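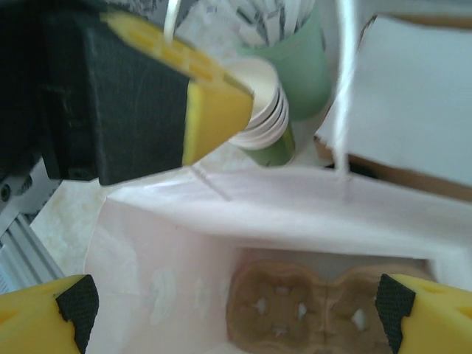

Fig. 4-1. Takeout supplies: white paper cups and an open paper bag.

4. Installing the Jikow Ticket Printer

This section covers placement, paper loading and first connection of the Jikow ticket printer at a takeout or pickup counter. Wiring of the Rukent order hub is covered in Section 3 and must be finished first. Kitchen printers with the splash cover are covered in Section 6.

4.1 Placing the printer

1. Choose a flat, dry spot within reach of the person who packs orders. The printer may stand on the counter or hang from the wall bracket.
2. Leave at least 2 inches of free space behind the printer for the cables.
3. Keep the ticket slot clear. Paper goods stored in front of the slot will catch the ticket and can cause a false jam warning.
4. Set the slot facing the packing side of the counter. Customers should not be able to reach the tear bar.

CAUTION: Do not place the printer next to a steam wand, soup well or dishwasher vent. Thermal paper darkens with heat, and tickets may become unreadable before the order is picked up.

NOTE: If the wall bracket is used, turn the printer so that the status light is at the top. The paper sensor must then be switched to WALL in the menu (see 4.4).

4.2 Loading paper

1. Press the cover latch and lift the cover until it stays open.
2. Remove the shipping foam and the cardboard core, if present.
3. Drop in the roll so that the paper feeds from the bottom, toward you.
4. Pull out a few inches of paper and hold it straight over the tear bar.
5. Close the cover with even pressure on both sides until it clicks.
6. Tear off the loose end and press FEED once. The paper should advance without pulling to one side.

Use thermal paper only. Labels with adhesive backing need the label insert, sold separately. Rolls wider than the paper well must not be trimmed to fit — loose fibers collect on the print head.

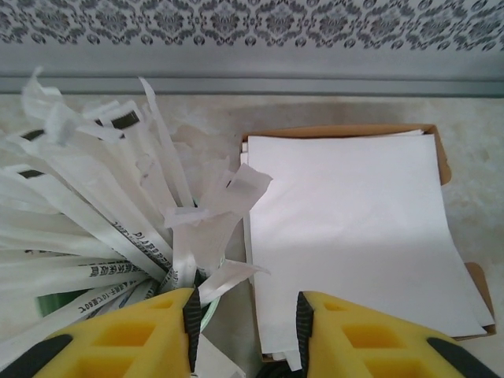

If the paper comes out blank, the roll is in upside down. Open the cover, turn the roll over and repeat steps 4 to 6. If it is still blank, check that the paper is thermal by drawing a fingernail across it. A dark line should appear.

4.3 Connecting power and data

1. Make sure the power switch is off.
2. Plug the data cable into the port marked HUB. Do not use the port marked DRAWER.
3. Plug the power supply into the printer, then into a grounded outlet.
4. Route both cables through the clip on the rear panel.
5. Turn the printer on. The status light blinks while the printer looks for the hub and turns solid when it has been found.

NOTE: The search can take up to 50 seconds. Do not turn the printer off during this time.

4.4 First settings

Hold FEED while turning the printer on to open the menu. Each short press moves to the next item and a long press selects it.

1. Set the position to COUNTER or WALL.
2. Set the ticket type. PICKUP prints the order name in large type. FULL prints all items, notes and the packing checklist.
3. Set the buzzer to OFF, LOW or HIGH.
4. Select SAVE. The printer restarts and prints a settings ticket.

Keep the settings ticket with this guide. The service desk will ask for the line marked UNIT.

4.5 Ticket memory

The printer stores the last 3,566 tickets. When the memory is full, the oldest tickets are overwritten. To reprint the most recent ticket, press FEED twice. Older tickets can be reprinted only from the hub.

CAUTION: CLEAR ALL in the service menu erases the memory and cannot be undone.

4.6 Cleaning

Clean the print head after every 20 rolls, or sooner if pale streaks show on the tickets. Turn the power off, let the head cool and wipe it in one direction with a head-cleaning pen. Wait for the head to dry before closing the cover.

Section 4 revised 19 September 2019. Reviewed by Catinca Chiriac.

This website uses cookies to remember your language and region. By continuing to browse you accept our cookie policy. Accept | Manage settings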